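Sorting Out a Paper Pile

Household paper builds up fastest on whatever flat surface is closest to the front door. Pick one spot for it and keep the spot small, so it has to be emptied.

Start by pulling out anything with a due date. Bills and forms go in front, upright, where the edges show. Manuals and warranties can go in a box on a shelf – you will need them twice in ten years. Old envelopes and flyers go straight to recycling.
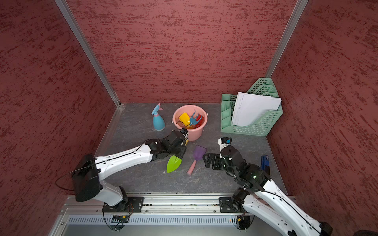 A mint-green organizer for current papers.

Upright storage works better than trays for most people. Papers in a tray get buried, and the bottom of the stack is usually last January. Once the holder is tight, take out everything that has been dealt with before adding more. Wipe the surface under it while it is empty.

A plastic bucket is handy on sorting day for scrap paper. Tip it out when you finish. 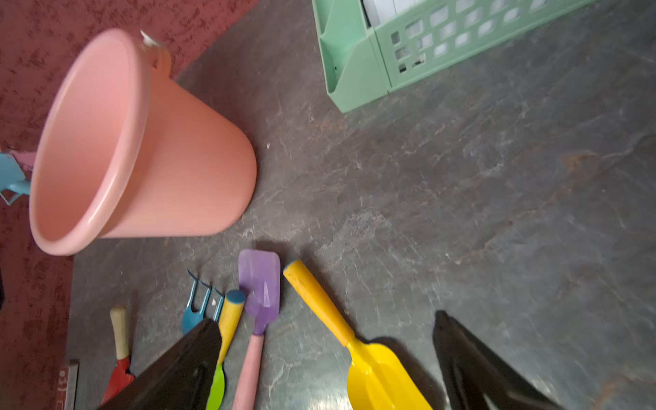
Espiritu wrote in to say that receipts fade badly in a sunny kitchen, and that copying the ones for big appliances the same week saves trouble later. Store the copies with the manuals.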